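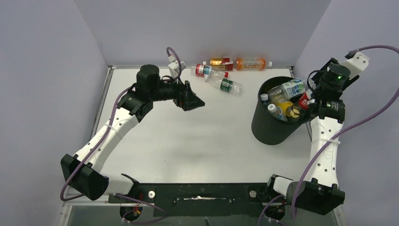

Put the bin on the floor and I'll forget I own one, wrote a respondent from the Grotdale group, adding that her desk had been "tidy since June, in the sense that I stopped looking at it". We quote the remark in full as it sums up the problem with our first set of answers, in which nearly everyone said they owned a bin and hardly anyone could say when they had last used it.

4.2 Where the bin stands

Most advice on tidying treats the bin as a fixed point and the person as the part that moves. The Listine survey did the same, and we followed it until the replies came in. Of the 255 people who filled in our form, 158 kept their bin under the desk, where it was reached by foot more often than by hand. A further 88 kept it somewhere else in the room. The rest kept it on the work surface itself, a habit we had taken for a slip in the form until several of them wrote back, with some heat, to defend it.

Figure 4 shows the tabletop layout: a black bin with ribbed sides, set towards the far right corner of a white surface, with things still lying out to the left of it. The walls on three sides leave the front open. Placed this way the bin takes up room that could have gone to the work, and users complained about this more than about anything else. They also went on using it.

We asked 36 people to keep a diary for a week under each layout. The diaries are uneven. One consists of a single entry, "threw away diary sheet, asked for another", which we have coded as a disposal. Taken together they suggest that small rubbish (wrappers, labels, dead pens) goes into a tabletop bin at once, while larger things wait in a pile for a decision under either layout. Condori-style sorting trays made no clear difference to the pile — they gave it edges.

Whether a lid would change any of this we cannot say. The Isberg room had lidded bins, but the lids were thrown away in the first week, and the diaries do not record by whom.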